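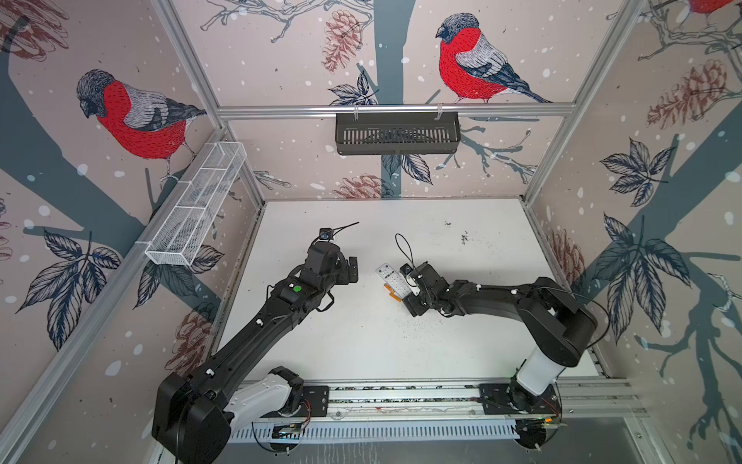 Two arms, one remote control, two AA batteries. Wednesday evening at the club.

1/ I promised some people a thread about our student project, so I try to keep it short. The task for this term is called "battery service": the arms must open a remote, take the old cells out and put new ones in. We drive both arms by hand for now, one person for each arm.

2/ Chiharu Nomura has the right arm and I have the left. The difficult thing is talking. "A little left" means my left or yours? After the first session we agreed to say "window side" and "door side" – much better.

3/ Our rule is that the right arm keeps the remote and the left arm stays free until the partner says "ready". I like to wait with the gripper open and already pointing at the work.
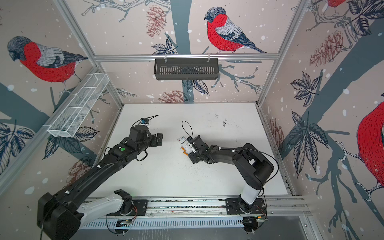
4/ What we learned about grip
Squeeze less than you want to. The plastic body bends a little and then a cell is hard to move. Hinata Fukuda wrote this on tape and put it on our desk.

5/ The wrist camera is where I look most. From the side everything seems fine, and then in the close view you see the fingers are not straight to the part. Look at the metal contacts here, one on each side of the white tab.

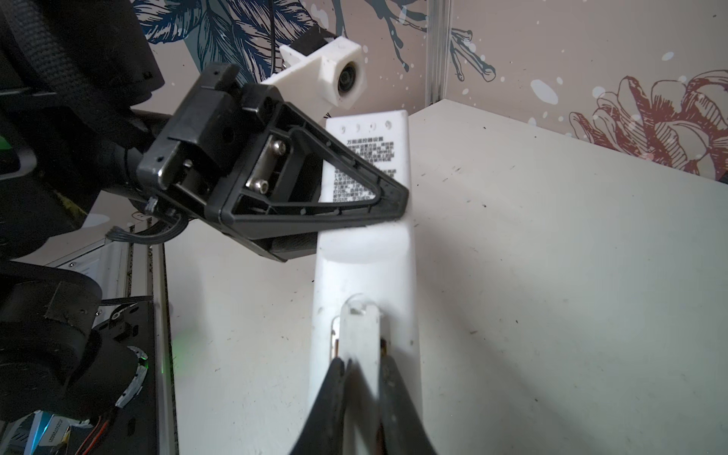

HARDWARE NOTES

6/ Each arm has its own wrist camera, and the cable needs a free loop, or the wrist pulls it when you turn. Please check this before you start. I forgot it in February and lost 20 minutes.

7/ For the Arnmont student day each pair gets 12 minutes. Our best full run is 9, but with many stops, so I am not so confident yet.

8/ Small parts are my weak point. An orange piece lying at an angle on a white table is easy to see and still not easy to pick up – I come in too high almost every time.

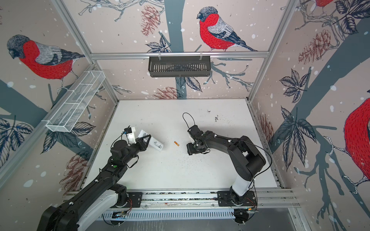
Morside Student Robotics Club – Two-Arm Team

9/ We meet again next week, same room. Beginners are welcome, you only need patience and short fingernails for the controllers. Questions about grippers please to Chiharu, she explains better than me.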